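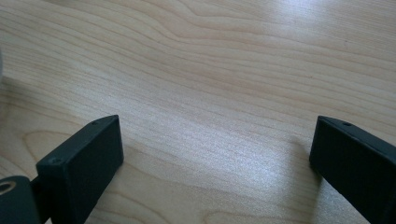 Simão Neves

Public Inquiries and the Art of Taking Your Time
Notes for week 2

Before we start: the reading for today was the Kondmont ferry report, chapters one and four. If you read chapter three by mistake, you now know a great deal about harbor lighting, and I'm sorry.

Why governments set up inquiries

The textbook answer is to find out what happened. Keep that answer, you will need it for the exam. The political answer is that an inquiry lets a minister stop talking. "I can't comment while the inquiry is under way" is a complete sentence and can be used for years.

Kondmont is our main case. The government promised a report within a year. It arrived after 60 months, by which time the minister who ordered it had retired, and his replacement had lost an election over something to do with milk prices.

Where the time goes

Witnesses. The Kondmont panel heard 34 of them, several twice.

Documents. Departments must agree to release them, and each department thinks some other department should go first. The Nirnen papers spent a whole February being passed between two offices on the same corridor.

Right of reply. Anyone facing criticism gets to see the draft passage and respond. This is fair, and it is also slow, particularly when the people being criticized can afford lawyers. Postma calls this stage "the long lunch." Note her argument that dropping it would simply move the fight to the courts.

Does delay matter?

Drindel says very little: the public has made up its mind long before publication, and nearly 1,000 pages won't change it. Postma disagrees. For her, a late report still fixes the record, and officials behave differently if they expect to be named in one eventually. Look at how each of them uses the word "accountability." They do not mean the same thing by it, and Drindel doesn't always mean the same thing by it himself.

For next time

Read Postma, chapter two, and the summary of the Nirnen inquiry. Bring one page on who gained from the Kondmont delay and who lost. Papers are due 11th March at noon. Requests for an extension should explain which stage of the process you have reached.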